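Search tips
Enter keyword
Go

Sorting small things: what I learned when the machines came to our packing room

May 8, 2025

I have packed small parts for a living for a long time now, first at Vandura and then at Berkness, and people who hear that always ask me the same thing, which is how on earth you keep a drawer of little bits in order. So I have been meaning to put my tips on one page. It has grown a bit, because last October our room got its first sorting arms, and working beside them changed the way I do nearly everything, at work and at home.

Let me start with the room itself. We used to be a long bench of people with trays, and each of us sorted, counted and bagged the same order from start to finish. Now two arms do the plain picking, 2,000 pieces on a good shift, and we do the setting up, the checking, and all the odd shapes the arms give up on. Irfan Paracha, our shift lead, was worried we would all be bored. I was worried about it too! What we got was a different sort of tired – my wrists are better and my head is worse, and I go home wanting quiet.

The first tip I took home from the arms is to spread things out before you sort them. A pile is hard for a machine and it is hard for you as well. Tip the pile onto a shallow tray, give the tray one gentle shake, and pull the pieces apart with the side of your hand until you can see some tray between them. I do this with screws, buttons, beads, even dry beans. 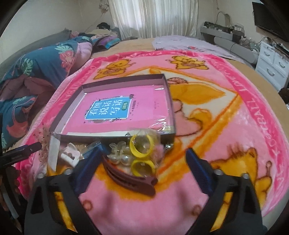

Mixed piles are where people still earn their keep in an automated packing room, and I would say it takes up the better part of my day now. An arm that has been set up for one part is happy all morning, but give it a returned box with ten kinds of things in it and somebody has to step in. Hair accessories are a fine thing to practice on, if you have any around the house. With pearl-bead clips, yellow plastic rings, a fluffy pom-pom and a curved-tooth claw clip all heaped along the front of one box lid, I would go for the claw clip first, as those teeth catch on everything, then the rings, and I'd save the pom-pom for the end because it squashes and never minds waiting. Anything with a plastic bag wrapped around it gets unwrapped before you start. Clear bags fool our arms daily, and they fool me when my eyes are tired.

A shallow lid makes a better sorting tray than a deep box, by the way. You want to come at things from the side with your fingers low. Keep books and papers in a separate tray if you have one to spare, or at least push them to the back.

Label for the next person. When I sorted my own orders from end to end, my labels were terrible, just a scribble that I alone could read. With the arms, the person who loads the tray is seldom the person who checks it, so we write the part, the count and our initials, every time. I do it with freezer bags now and my family has stopped guessing at soup.

Count in fixed lots. We bag in lots of 100 for the small hardware and 500 for washers, and the scale does the checking. At home a cheap kitchen scale will do the same job. Weigh ten, work out what one weighs, and off you go.

Stop before you are tired of it. The arms don't slow down after lunch and it is very tempting to try and keep pace with them – please don't. Irfan moved our breaks closer together in the winter after a few of us said so, and the checking errors dropped. I set a timer at home for the same reason, and get up and put the kettle on.

If your own workplace is getting machines, ask early who will clear the jams, and ask for that to be counted as work. For the first few weeks it wasn't on our sheets at all, and it was half of what we did.

Comments (3)

Libor Pešek
We got arms at the Kernircombe site and your point about jams is spot on. It took us months to get them on the sheet. Do you wipe your trays down between lots? Ours get dusty and the arms start missing.

Beadlady268
The claw clip first, yes! I always left them till last and dragged half the pile along with me.

Huaranga reader
Tried weighing ten with my jar of wood screws. Came out two short, so maybe weigh twenty if they're light ones.

Related tips
Getting dust out of a parts drawer
Freezer labels that stay on
Resting your wrists at the bench
What to do with one leftover screw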